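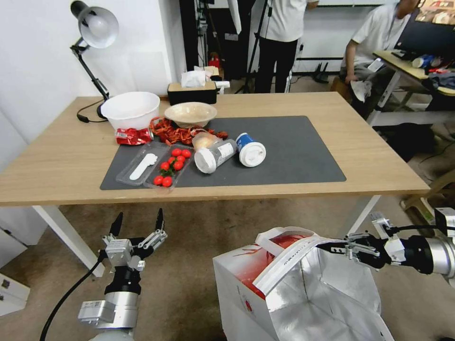 Home | Departments | Student Projects | Library | Contact

Radio Detection of Meteors from the Fatgate Field Station
Project report, Physical Sciences, Pekent College
Submitted by Ebenezer Fiadzo

Summary

This report describes an attempt to record meteors by radio over seven nights in August, using a simple aerial and an inexpensive receiver at the Fatgate field station. The project recorded 83 echoes that met the acceptance rules set out in the Method section. The number of echoes rose between midnight and dawn on most nights, as the published literature leads one to expect. The increase associated with the Perseid shower was present but was smaller than the project plan had assumed. The main sources of error were interference from aircraft and a fault in the timing of the recordings.

Background

A meteor is the streak of light produced when a small piece of material from space enters the upper atmosphere at high speed. The heat of its passage strips electrons from the air and from the particle itself, leaving a narrow trail of charged gas. This trail lasts for a short time and can reflect radio waves.

The method known as forward scatter makes use of this effect. A receiver is tuned to a transmitter that lies well beyond the horizon. Under ordinary conditions the signal from that transmitter cannot be heard, or is very faint. When a meteor trail forms in a suitable position between the two stations, part of the signal is reflected down to the receiver and is heard as a short tone. Most of these tones last for a fraction of a second. A larger meteor may leave a trail dense enough to hold the signal for several seconds.

The radio method has clear advantages over visual observation. It is not affected by cloud, it works in daylight, and it doesn't depend on the attention of an observer who may be cold or tired. Its chief weakness is that a single receiver does not show where in the sky the meteor appeared. It is therefore difficult to say whether a given echo belongs to a shower or to the general background of meteors that arrive throughout the year.

Aims

The project had two aims. The first was to find out whether the equipment held by the department was good enough to detect meteors at all. Earlier attempts at the college had been made from the main building, where the level of electrical noise was judged too high. The second was to see whether the records showed the daily change in meteor rate.

This change arises from the motion of the Earth. In the hours before dawn, the observer's side of the planet faces forward along its path round the Sun and sweeps up more material. In the evening the observer's side faces backward, and only particles fast enough to catch up with the Earth are met.

Equipment

The aerial was a three-element Yagi supplied by Jääskeläinen and already in the possession of the department. It was fixed to a short mast on the east side of the field station and pointed towards the transmitter, tilted a little above the horizontal. The mast was held by guy ropes, which had to be tightened after the second night.

The receiver was a small software-defined unit connected to a laptop computer. Recording was carried out with the Talto program, which draws a continuous chart of frequency against time and saves it at regular intervals. Audio was saved as well, so that any doubtful echo could be checked by ear. The cable between aerial and receiver was longer than recommended, and a certain amount of signal was lost in it. A shorter cable was requested but did not arrive before the end of the project.

Method

Recording began at midnight and ran for six hours on each of the seven nights. The receiver was left undisturbed during that time. The charts were examined the following afternoon, always by the same person, in order to keep the standard of judgement as even as possible.

An echo was accepted if it appeared at the expected frequency, began sharply, and stood clearly above the noise on the chart. Slow, slanting traces were rejected, as these are typical of reflections from aircraft. Where two tones occurred so close together that they could not be separated by ear, they were entered as one. Broad bursts covering the whole chart were put down to lightning or to local electrical equipment and were also rejected.

These rules were strict. A good many faint marks on the charts were probably caused by meteors and do not appear in the total. It was decided at the outset that a small number of reliable echoes would be of more use than a large number of doubtful ones, and the rules were not altered once the first night had been examined.

Results

The full log contains 83 accepted echoes. The quietest period on most nights was the first hour of recording, and the busiest was the hour before sunrise. Two nights did not follow this pattern. On the third night the wind was strong and the record was marked throughout by crackling, which was later traced to a loose connector at the foot of the mast. On the sixth night the rate was nearly level from start to finish, and no explanation has been found.

The nights nearest to the predicted peak of the Perseids gave the highest totals. They also gave the greater part of the long echoes, including one that held for long enough to show a clear fading and recovery. Such fading is usually explained by winds in the upper atmosphere, which bend the trail so that signals from different parts of it interfere with one another.

Sources of error

Aircraft were the most frequent difficulty. Fatgate lies beneath a route used in the early morning, and an aircraft trace can hide any meteor echo that occurs at the same moment. The busiest hour for meteors was therefore also the hour in which echoes were most likely to be lost. The true rise towards dawn may be steeper than the log suggests.

The second difficulty concerned time. The computer's clock was set by hand at the start of the project and was found to have drifted by the end of it. The drift was too small to affect hourly totals, but it prevented any comparison of single echoes with records kept elsewhere. In any future project the clock should be set automatically before each session.

It should also be noted that the strength of the distant transmitter was assumed to be constant. No independent check was made.

Discussion

The first aim was met. The equipment is able to detect meteors from Fatgate, and the noise level there is low enough for regular use. The second aim was met in part. The rise towards dawn was visible in most of the records, but seven nights is a short run, and a single shower was active for much of it. The radiant of the Perseids climbs through the night, so the shower alone would produce some increase towards morning. To separate the two effects it would be necessary to repeat the work in a month without a major shower.

Recommendations

The department may wish to consider a longer run in the spring, when shower activity is low. The connector at the mast should be replaced and sealed against rain. A second receiver at another site would allow local interference to be recognised with more confidence. The log and the saved audio have been placed with the departmental office and may be consulted on request.

Comments

Radiohead_Mo: Useful write-up. Did you try a lower tilt on the Yagi? We got more long echoes that way but also a lot more aircraft.

E. Fiadzo: Thank you. The tilt was kept the same on all nights so that the totals could be compared. I should like to test it next time.

gillian p: My son is starting something similar for school. Is the audio available to people outside the college?

Starling: The level night is interesting. I would look at the transmitter before blaming the meteors.

Contact us | Copyright Pekent College | Back to top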